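Standik Home Help > Bathroom > Cleaning

How to keep a white ceramic sink shiny, and what is the small hole under the faucet?

Asked by Diệp Vương
Friday, March 15, 2024
Viewed 1261 times

Hello everybody. We moved to a new apartment and the bathroom has a ceramic sink which is one piece with the top, and it stands on a white cabinet with two doors. The sink is bigger than what I had before and the edge is very wide, so the soap and the water stay on it. I clean it two times in a week with a powder from Barkeo, but I am afraid that the powder makes scratches. Also I want to know if I must clean inside the small hole at the back, under the faucet, because sometimes I feel a bad smell in the morning.

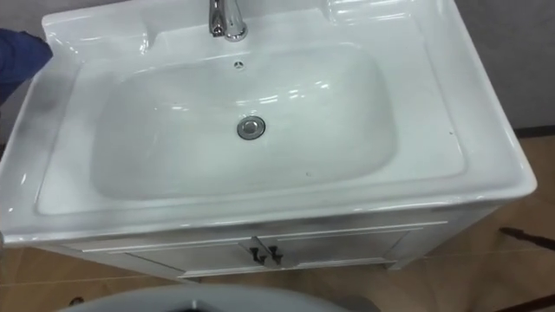
Mostafa Hamdy wrote that the powder should be stopped today, before asking anything else, and that the smell is a separate problem from the shine.

Thank you, I stopped it. Please write also which cloth is good. I have microfiber and old cotton shirts.

2 answers

Answer by Mostafa Hamdy
Accepted, 33 votes

The hole is the overflow. If the stopper is closed and the water goes too high, it leaves by this hole. The channel behind it is dark and soap dirt can collect there, so yes, you should clean it. I do it like this. Mix warm water with a little dish soap, pour it slowly in the hole with a small funnel or a squeeze bottle, then push a thin bottle brush inside, as far as it goes without force. Rinse with a lot of clean water. Do it once a month, and more often in July when it is hot. 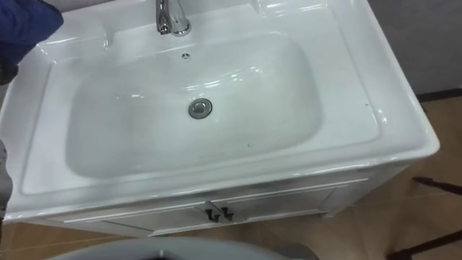
Basin with pop-up stopper and overflow.

Then take care of the stopper. Many of them you can lift or unscrew by hand, but some are connected to a rod under the sink, so look in the cabinet first. Usually there is hair below it. In my sink the smell was from there and the overflow was almost clean.

For the shine use a soft cloth and liquid soap. Start on the flat edge and finish in the bowl, because the dirty water runs down anyway. Wipe the walls in long movements and press only where there is a spot.

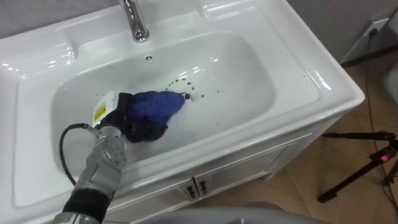 After this, rinse the cloth well and go over everything one more time with clean water. Soap which stays on the ceramic dries and becomes a gray film, and people think the glaze is damaged. For lime around the drain, put a paper towel with white vinegar for ten minutes, then rinse. Do not leave vinegar on the chrome for a long time, and never mix it with bleach.

Microfiber is better than the shirts for the last drying. For washing, both are fine.

Answer by guest458

I use Nukeck spray for everything and it is ok. My sink is Triệu brand and it has small dots that don't go away, I think they are from the factory. Try with your fingernail, if you don't feel it then leave it.

Related on Standik: Wiping order for a small bathroom 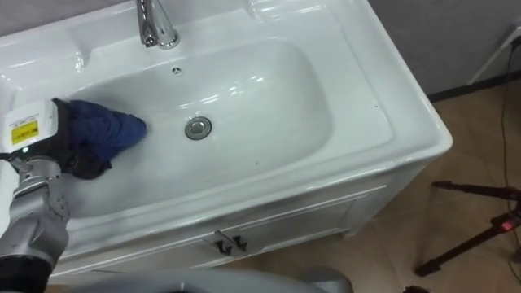

2 min read

Many people wipe the mirror last and then the drops fall on the clean sink. Begin with the mirror, continue with the faucet, then the sink, and the cabinet doors after that. Keep one cloth only for the sink and wash it without fabric softener, it makes the cloth leave stripes.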